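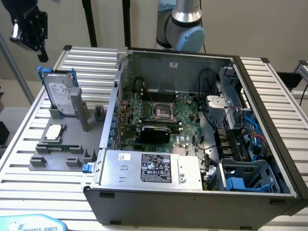

More on the households this time and less on the spending, please, was the one comment your office sent back on our April report, so I've moved the money to the bottom and kept it short. Households first!

## Kedska home computer program, second report

2020-12-14

We've now placed 138 desktops in homes across Kedska and Plodby. The grant agreement said 100 by the end of the year, and I'll admit I thought that number was a stretch when I signed it (I believe my words on the phone were "we'll see"). What changed was school going remote. Before that, people asked for a computer the way you'd ask for a nice-to-have. After that the phone just rang.

Most of the families had one phone doing everything. Homework, the unemployment forms, the doctor, the cartoons. One mom in Plodby told me her son had been writing his book reports with his thumbs and that the reports had gotten very, very short. They have a desktop on the kitchen table now and she says the reports are still short, but at least they have capital letters.

The group I didn't see coming was retirees. We'd written the whole application form with kids in mind, so there was a required box for the name of the school, and older people kept leaving it blank or, in one case, filling in the high school they'd graduated from. The box is optional now. A lot of them want to do church on video and see the grandkids, and they are much pickier about speakers than the students are. I've started buying a slightly better set for them out of the accessories line. I hope that's okay with you; it isn't much money.

### Getting them ready

The repair side is steady. Donated towers get opened up, cleaned, tested and given a fresh system, and the drives are wiped before anything else happens to them. The usual trouble is memory (too little of it) and tired power supplies. Monitors were the real bottleneck all through the fall. Offices will hand over a tower without blinking and then hang on to the monitor, I guess for the person working from home. We had finished machines sitting on shelves with no screens to go with them, which drove me a little nuts. Nitora came through in the end with a load of office monitors from the floor they gave up, and that cleared the backlog.

We also switched to Yeoman for deliveries. The old arrangement was me and my hatchback. Yeoman drops the boxes on the porch and texts us when it's done, and we call the family afterward to talk them through plugging things in. The calls take longer than I planned for. Color-coded stickers on the cables helped a lot, and so did printing the setup sheet in bigger type.

### What isn't working

Internet. I said this in the last report and I'm saying it again, louder. More than 66 of our households asked for help getting connected, and all we can really do is sit on the phone with them while they apply for the low-income plan. Out past the grain road in Plodby there's no plan to apply for. Those families drive in and use the library parking lot, and you can't take a desktop to a parking lot. I'd like us to talk about a few laptops and hotspots for that end of the county, even if it means fewer desktops next year.

The evening help line has been quiet too. We kept it open late because we assumed parents would call after work, but they mostly call in the morning, right when class is starting and the sound doesn't work. I want to move those hours starting in the new term.

### Money

We're a little under budget. Parts came in lower than expected because so much was donated, shipping came in higher, and the two nearly cancel out. The only change I'm asking for is to move what's left of the travel line (no one's going anywhere) over to hotspots. The full ledger is attached with the receipts behind it, in date order this time.

### Next

- Reopen applications after the holidays, with the new form
- Find another source of monitors, so we aren't leaning on Nitora alone
- Get a real answer on the laptop and hotspot question
- Hire 2 part-time phone helpers for the morning hours, if the line transfer goes through

I could use a yes or no on the transfer before the January invoices go out. Call me if that's easier, mornings are loud but I do pick up.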